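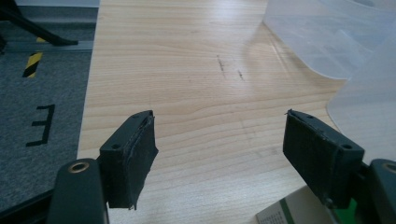 Saltow Work Table, 7 months in

I went back and forth on this table forever, because I wanted real wood and I also wanted to not spend Vekia money. So I got the Saltow in the light finish and I'm pretty happy with it! The color is a pale honey beige, a bit warmer than I expected from the website, and the wavy grain is lovely up close.

Now the bad stuff. It shows marks. I have a few little dark scuffs near the middle that look like pencil, and an eraser did nothing for them. A damp cloth didn't help either. I haven't tried sanding yet (chicken). It also gets a white glare when the light hits it, so if you sit facing a window like I do, think about a desk mat.

Assembly took me 2 hours on a Friday night, mostly the legs. One bolt was missing and Sellon, the store I ordered from, mailed a new one within the week. No wobble so far, even with my sewing machine going full speed.

Four stars. I'd buy it again, but I'd oil the top first.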